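From: Neema Lukumay
To: kitchens list
Date: June 16, 2018
Subject: Re: Re: the arm and what happens to the rest of us

> I missed the meeting because I was closing, and the handout in the
> break room is one page of nothing. So I'm asking the list. What is
> this arm going to do all day, and what are WE going to do all day?
> I've been on the dish line at Traltthorpe a long time. I've heard
> "it'll just help out" before, about the conveyor, and two people
> moved to laundry the same fall. Also, does it know how to hold a
> bowl? Because I've trained grown adults who don't.
>
> Not trying to start a fight. I'd just like to hear it from somebody
> who's stood next to the people building it.

Hi all,

OK, that last line is me, so I'll take a shot at it. I spent three afternoons over at Brusteck with the people setting the thing up, mostly sitting on a stool and telling them where they had kitchens wrong. I'm a prep cook, not an engineer, so if somebody from Miettinen wants to correct me on the technical parts, please do. (You got the longer tour, and lunch, I hear.)

First thing, which wasn't on the handout: the real arm hasn't touched one of our dishes yet. Everything I watched was on a computer. They've built a make-believe kitchen, a pretty nice one too, with marble counters and a brick wall and plank floors, and they run the arm in there over and over before it gets near anything that breaks. I asked if I could have that kitchen instead of ours and got a polite laugh.

I'll go by station, because that's how most of you wrote to me.

1. Bowls and plating

So, does it know how to hold a bowl? It pinches it by the rim. My very first note to them was about exactly that. If I caught a new hire with a finger over the inside edge of a bowl with food in it, we'd be having a talk, and I said so. The engineer next to me wrote it down and asked what I'd do. I said hand underneath, thumb on the outside. She said the fingers on this one don't work like that, and we went back and forth for a good half hour about whether a rim grip is all right if the finger gets washed as often as a serving spoon does. We left it open. I still don't like it.

The other thing I brought up was food sliding over to one side. On the line you fix that without thinking, you give the bowl a little shake or a nudge with the tongs. The people programming it hadn't thought about it as a job, because it isn't written down anywhere as a job! There's a lot of that kind of stuff. I've started keeping a list in the back of my order pad and I'd love for the rest of you to add to it.
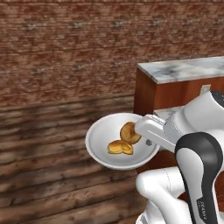 2. Dishes, sink and machine

This is the part the Traltthorpe crew cares about, and I get it. Between the kitchens, Tritavwood puts out 675 meals a day, and every one of those comes back dirty.

What they told me is that the arm is meant for moving things between the counter, the sink and the dishwasher. Scraping stays with us. Pots stay with us. Anything with a blade stays with us, and I made them say that one twice. Their own description was "the reaching and the bending," and my back would be happy to hand those over. Roughly 300 of those meals are breakfasts, which means the worst of the bending lands before most people are awake – if it takes even part of that, I'll say thank you to it in person.

But I had complaints here too. The kitchen they're practicing in is laid out like somebody's house. It's got a two-basin sink with the dishwasher next to it under the same counter, and one tall faucet that has to reach over both sides. You've all seen our dish room. We've got the sprayer hanging down, racks going through at waist height, a wet floor and three people yelling "behind!" at each other. I asked where the people were. They said they'd add people later. I told them they should've started with the people.
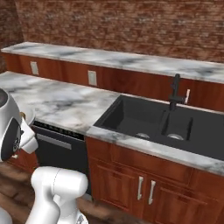 I also asked about small stuff, because small stuff is what kills you. Bottle caps, twist ties, the little metal clips off the bread bags, the one teaspoon that goes down into the works and takes the machine out for an afternoon. The woman running the software was straight with me and said small things are hard for it, and finding them in gray water is harder. So somebody's hands are still going in that sink. I don't see that changing for a long while.

3. Hours and jobs

I'm going to be careful here and only tell you what was said out loud with me in the room.

There are 26 of us on the schedule. Management said no position gets cut during the trial, and the trial is 11 weeks, starting in August. I asked what happens in week 12 and got "we'll review." I don't love "we'll review." I asked for it in writing that anybody moved off the dish line keeps their rate, and I was told it would be brought up with the office. If you want that in writing too, please send your own note, because one email from me is easy to lose.

They'll also need someone on each shift who can stop the arm, clear it and start it up again. That's a real skill and it ought to pay like one. My vote is that it goes to dish line people first, before anyone gets hired from outside, and that the training happens on the clock. Last time we learned a new machine off a laminated card, and we all remember how the steamer went.

4. What I don't know

How loud it is. What it does when the power blips (ours blips every time the walk-in kicks on). Whether it gets a wall put around it, and if so, which of our counters we lose. Who cleans it at close – please don't let that turn into a free extra twenty minutes for whoever's mopping.

To the person who wrote in, I remember the conveyor too. I was on the other side of the window when that happened and I didn't say anything, and I've felt bad about it. I'm trying to ask earlier this time. If you'd be willing to come with me to Brusteck on the next visit, I'll trade you a close for it. They've heard plenty from a prep cook by now and they need somebody who knows dishes.

Send me things for the list, even the dumb ones.

Neema
Tritavwood, prep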